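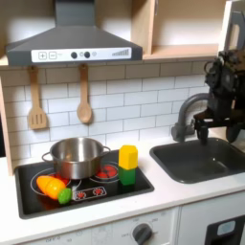

Play kitchen, cooking end, with the two wooden utensils on the hood.

To: Timham Early Learning Equipment List
From: Rasha Bitar, Equipment Coordinator, Guva Children's Center
Date: March 20, 2018
Subject: Re: Play kitchen, utensils and small parts

Dear colleagues,

Thank you to the Weltomport center for the message quoted at the end. I am replying to the full list, as two other centers have raised the same points with this office.

1. Utensils. The slotted spatula and the spoon are to hang from the underside of the range hood at the close of each session. They are not to be stored in the pot. Children can reach them where they hang, and staff can tell from the doorway whether either one is missing. Replacements should be wooden and of a similar length. Please do not substitute metal utensils from the adult kitchen.

2. Pot. The stainless steel pot with two side handles stays on the cooktop. It should be left empty at the end of the day. Play food, beads and modeling dough are to be returned to their own bins before the pot is wiped.

3. Cleaning. The white countertop and the tile backsplash should be wiped daily with a damp cloth and mild soap. Scouring pads may not be used on the cooktop, where the red burner rings are printed, or on the white control strip of the hood. Three centers lost the markings on their earlier Tak units in this way, and the markings cannot be replaced separately.

4. Hood knobs. Please check the two black knobs when the weekly room check is done. A loose knob is to be removed from the room and reported to this office — it should not be glued on site.

5. Open shelf. Centers may decide what is kept on the wooden shelf to the right of the hood. Glass jars and anything heavier than the pot are excluded.

Requests for spare utensils should reach me before the June order is placed. The budget line for kitchen corner items stands at $1,256 for all centers, and orders above $80 per center will require written approval from the director.

Respectfully,
Rasha Bitar
Equipment Coordinator
Guva Children's Center, Room 107

> From: Weltomport Center, Front Office
> To: Timham Early Learning Equipment List
> Subject: Play kitchen, utensils and small parts
>
> Good morning,
>
> Our staff have asked where the wooden utensils should be kept when the play kitchen is not in use. At present some put them in the pot and some hang them up. We would also like to know which cleaning products are permitted on the cooktop, and whether we may order a second spoon.
>
> Thank you for your guidance.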